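Cuka(双腕作業台)

最終更新日:2019年5月27日

Cuka(クカ)は、共同工房プレンデュラ(Prendura)の利用者が製作している据え置き型の双腕ロボット作業台である。白い天板の手前側から左右2本のアームが伸び、それぞれの先端に黒い多指グリッパーを備える。 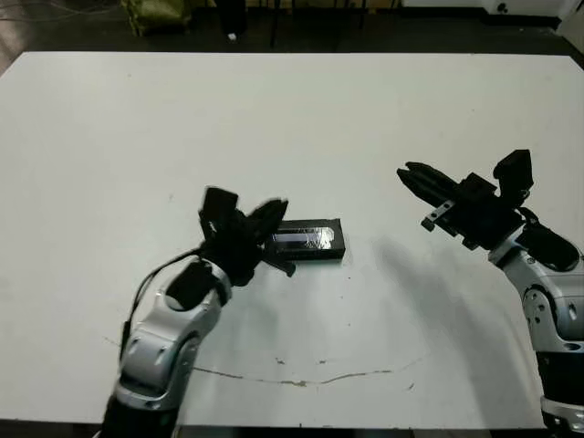 工房の掲示板では、個人製作の双腕機は片腕ずつ完成させてから組み合わせるべきで、最初から2本を同時に動かすと不具合の切り分けができなくなる、という意見が利用者から寄せられている。Cukaの製作記録でもこの指摘が引用され、以後の調整は左腕、右腕、両腕の順に行われるようになった。

概要
箱状の物体を両側から扱う動作の練習を主な目的とする。製作は2月に始まり、工房の一角で週末を中心に進められている。設計資料と制御プログラムは工房内で共有され、利用者であれば誰でも変更を提案できる。

構成
制御ソフトウェアは「Bonsu」と呼ばれ、左右の腕の動作を一つの時間軸で管理する。指令の更新間隔は40ミリ秒である。非常停止は独立した回路とし、ソフトウェアの状態にかかわらず駆動電源を遮断する。手首付近の配線はアームの外側に沿わせてあり、関節を大きく曲げる動作では事前に余長を確認する。

天板
天板は白色のつや消しで、表面には擦り傷や小さな斑点がある。手前寄りには茶色の細い線が不規則に走る。座標の基準には天板の傷や模様を用いず、アームの取り付け位置を原点とする。

調整
グリッパーの開閉幅は対象物ごとに登録する。箱を扱う場合は片側の指を先に近づけ、反対側を開いたまま待機させる手順が標準である。接近速度は毎秒23ミリメートルに制限されている。製作記録に残る試行は210回を超え、失敗の多くは左右の高さのずれによるものと分類されている。

派生
指先の部品だけを独立させた「Plulter」があり、片腕の小型機にも取り付けられる。図面の番号は703で、Cuka本体とは別に管理されている。ねじ穴の間隔が初期の版と異なるため、旧版の金具は流用できない。

当サイトではCookieを使用しています。閲覧を続けた場合、Cookieの使用に同意したものとみなされます。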